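4. Washing and Drying Your Pet

Before you start, fix the Batthorpe grooming tub on a flat floor and lock the 4 feet. The tub carries pets up to 60 pounds.

4.1 Close the drain and fill the tub with lukewarm water to the lower line.

4.2 Put the pet on the rubber mat and clip the safety strap to the side ring.

CAUTION: Never leave the pet alone while the strap is closed.

4.3 Pour 50 ml of pet shampoo in the soap cup and turn the spray head to SOFT. Wash from the neck to the tail. Keep the spray away from eyes and ears.

4.4 Rinse until the water runs clear, then open the drain.

Note: If you add dried herbs to the bath, put them always in the mesh bag. Loose leaves can block the drain filter.
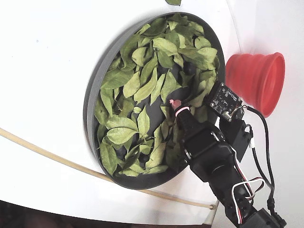
4.5 Dry the pet with a towel first. After this, use the dryer on LOW and hold it one hand away from the coat.

4.6 Take out the filter, rinse it under the tap and put it back with the arrow up.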